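Mar 11, 2021
Sim notebook, Vostula kitchen task, Nurnesham build

Run 418 stopped itself at step 2389 with a joint torque limit. Same fault as run 16 in February, which I wrote off as a bad seed. I should have looked harder then.

Replayed it from the log. The grasp on the knife handle is fine and the arm comes in over the island as planned. The trouble starts on the way down: contact force on the blade jumps in a single step, then the solver throws the wrist joint back.

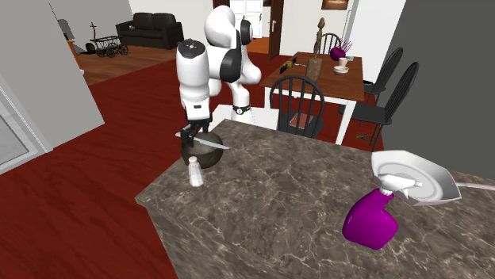 Run 418, knife over the coconut, salt shaker in front.

The planner treats the knife as part of the gripper but still uses the old tool length from the Salinas set, which is 4 cm short. So it believes the blade is clear of the coconut when it isn't. Nothing in the safety check picked this up, as the check reads the same number.

Done today: tool length now taken from the knife mesh. Force cut-off lowered for anything with a blade.

Still to do: rerun both seeds overnight. Ask Lavcombe whether their real arm has the same tool file loaded. No knife work on it until they answer.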